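Corbeille ovale tressée Osel
Réf. 176, coloris orange

Corbeille basse en brins de plastique translucide, pour le pain ou les fruits. Bord festonné à boucles chevauchantes, parois ajourées à nervures rayonnantes.
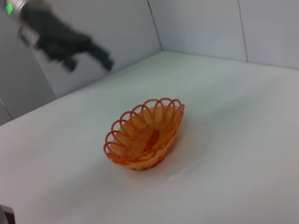
La bande torsadée en partie basse ceinture la corbeille. Fond plat, à poser directement sur la table. Nettoyage à l'eau tiède savonneuse, éponge non abrasive. Température maximale : 60 °C. Ne pas empiler chargée.

Vendue vide, sans doublure. Conditionnement Diekmann : carton de 123 pièces, expédié de Skisville. 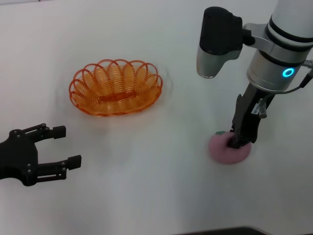 Gervasio Quiroga : les boucles du bord retiennent un peu la farine, je passe une brosse souple après le service. Existe-t-il une doublure en tissu à ce format ?

Réponse Diekmann : doublure disponible en juillet, coton écru, vendue séparément.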